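May 9, 2025
Taralli trials, batch sheet 4 — fermented dough, boiled and baked
Kitchen notebook, Zutia test room

Carrying on from the last sheet. Aim is still to get the boiled ring to bake through without the hard collar just under the crust. Milagros Barrios mixed, I shaped and boiled, Jeptoo Rashidi ran the oven and did the snap test.

Dough: 515 g soft wheat flour (the Prieto sack, opened this week), white wine, olive oil, salt, fennel seed lightly crushed. Yeast cut to half of what sheet 3 had. Oil went in after the wine this time. The dough came together more slowly and felt tight for the first few minutes, then relaxed on the bench under a cloth. No extra wine added. Milagros thinks the Prieto flour takes up less liquid than the Filtska we used before, but we have not weighed this properly and I would not put it on the recipe card yet.

Rest: 50 minutes covered, room temperature. Slight rise only. Cut and rolled to finger thickness. The rolling went badly with oil on the board — the ropes slid and would not lengthen. Wiped it down dry and had no more trouble. Write that on the card: dry board, dry hands.

Joins: overlapped and pressed with the thumb. In the first tray a few opened in the water. For the second tray I flattened one end, laid the other over it and pinched from both sides. Fewer opened. Slower to do, and Jeptoo pointed out that the production shapers will not have time for it. Leave open.

Boil: wide pan, salted water, kept just under a rolling boil. Rings dropped in small lots and lifted when they floated. Sheet 3 had them in for a fixed time and the thin ones went slack, so go by the float. Drained on cotton cloths and turned once. Surface should be dull and dry to the finger before baking. The second tray had longer on the cloth than the first, which makes the comparison between the two less clean than I wanted.
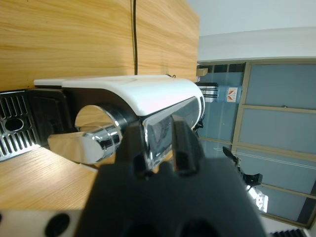 Bake: both trays on the middle shelf, one after the other, no fan. First tray coloured well at the edges and stayed pale in the centre of the tray. Turned it halfway. Second tray turned earlier and came out more even. After baking, both were left in the oven with the door propped open and the heat off, then moved to racks.

Snap test (Jeptoo, cold rings, broken by hand over paper):
Tray 1 — collar still there, thinner than sheet 3. Crumb dry, a little coarse. Fennel clear.
Tray 2 — collar only on the thicker rings. Cleaner break. Slightly less salt on the tongue, though it is the same dough.

My reading is that the collar follows ring thickness and drying time more than yeast. Milagros disagrees and wants the yeast put back up with everything else held as today. Fair enough, it is one more batch. She also asked for a tray with black pepper in place of fennel, to be kept separate from the trial rings.

Storage: 13 rings from tray 2 sealed in a Skarby tin, lid taped, top shelf of the dry store. The rest of tray 2 in a paper bag beside it. Open both together and compare the break. Tray 1 leftovers may be eaten.

To do before sheet 5:
Weigh the water uptake of Filtska and Prieto side by side, plain flour and water, same bowl.
Make a thickness gauge, or find the old one. Finger thickness is not the same for the three of us.
Same drying time for every tray. Use the timer.
Check the oven with the loose thermometer, back left against front right.
Order fennel seed. The jar has enough for one more batch of this size.

Oil: still the same can. Smelt fine, a bit flatter than when opened. Will note the change when we start the next one.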